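Suturing Practice on Tissue: Thread, Needle and Wound Edge
Student project report
Bontu Asfaw
9/14/20

1. Why I chose this subject

In our skills course we learn to sew a wound before we are allowed to sew a wound on a person. I wanted to write my project about what happens in the small area where the needle and the thread meet the tissue, as this was the part I found most difficult. My report looks at the thread, the needle and the wound edge, and afterwards at my own practice at the bench.

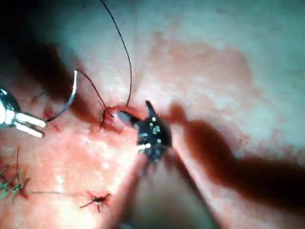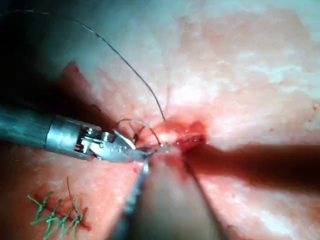
2. Words used in this report

I put the words here first, for the readers from other courses. They are also the words I had to learn myself in English.

Needle driver: the tool which holds the needle in its jaws.
Bite: the distance from the wound edge to the point where the needle goes in.
Throw: one turn of the thread in a knot. A knot is made of several throws.
Tail: the short end of the thread.
Wound edge or margin: the border of the opening on each side.

3. The thread

The thread is black or nearly so in both pictures, and one can follow it easily against the lighter tissue. In my opinion this is a large help for a beginner. When I practised with a pale thread I lost it many times, and twice I cut the wrong end.

In the first picture there are two lengths of thread to think about. The short one goes from the needle to the suture site. The long one comes down from the top and makes a loop at the same place. My supervisor taught us always to ask "which one is short and which one is long?" before we make the next throw. If you mix them, the knot slides. I made this mistake so often in the first week that I started to say the words aloud while I worked.

The thread in the second picture comes in a long arc and then goes down steeply to the wound, and near the jaws it makes a small loop. I studied this loop for a long time. A loop in this place can be the beginning of a throw, but it can also be slack thread which has to be pulled through. From one picture I cannot decide between the two, and I prefer to leave the question open.

4. The needle and how it is held

The needle in the first picture is a curved one, held in the tips of silver jaws. The curve goes up from the jaws and over to the right. A curved needle must travel along its own curve. This sounds simple, but my hand always wanted to push straight forward, and then the hole becomes wider than the needle.

Our course book says that the needle should be gripped a little behind the middle. I tried three positions on the practice pad. Close to the point, there was not enough needle left to come out on the other side. Close to the thread end, the needle turned in the jaws. A little behind the middle was the best for me also, although on thick material I moved the grip slightly back.

5. The wound edge

This section is the most important one for me. The opening in the second picture is long and irregular. It gapes slightly, and the margins look a little puckered where the thread has been drawn through. In the first picture the tissue around the suture site is bunched.

Bunching and puckering were also the main problem on my own pads. I noted these causes, in the order in which I discovered them:

The bite on one side was bigger than on the other side.
I pulled the thread upwards, when it should be laid down flat across the wound.
I tightened the first throw too much. The edges should touch each other – they should not be pressed together.
The distance between two stitches was too large, and I tried to correct it by pulling harder.

I do not want to say that one of these is the cause in the pictures. Soft tissue moves when it is touched, and while a stitch is still being placed some bunching is normal.

6. My own practice

I practised at the bench in September with hand instruments and a Cundier pad, which has a soft upper layer and a firmer layer under it. Later I also used a pad from Jandgate. It is softer and it tears when the thread is pulled fast, so it punished me more, but I learned more from it.

I placed 40 stitches for this report. For every stitch I wrote down three things: if the two bites looked equal, if the edges were flat, and if the knot stayed closed when I pulled gently on both sides. I wrote the notes in my Mirkesel notebook directly after each stitch, and not at the end of the session, because at the end I remembered only the good ones.

The first stitches were poor. The bites were unequal and the edge on my left side rolled inwards nearly every time. I am right-handed, and I think I could not see well the left edge behind my own instrument. When I turned the pad a little, the view became better and the rolling was less. The knots improved earlier than the bites. I believe this is because a knot is always the same movement, but each bite must be judged again with the eyes.

My study partner Patrício looked at the finished pads without knowing which were early and which were late. He put most of them in the correct order. The one he placed wrong was from a day when I was tired, and it looked like work from my first session.

7. What I could not answer

I could not measure how strongly I pulled the thread. I only have the feeling in my fingers and the look of the edge afterwards. A simple spring scale between the thread and a hook would give a number, and I would like to try this in the next project.

A practice pad is also dry and has one colour. The tissue in the pictures glistens, and there is red on it, so the border of the wound is harder to judge with the eye. I would like to repeat the same exercise on a wet pad under a strong lamp, and to compare the bites again.

8. Advice for the next students

Use a dark thread at the beginning. Turn the pad before you turn your wrist. Let the first throw lie loosely, look at both edges, and tighten only then. Keep the bad pads too – I threw away my first one and I regret it, as I had nothing to compare with when I wrote section 6.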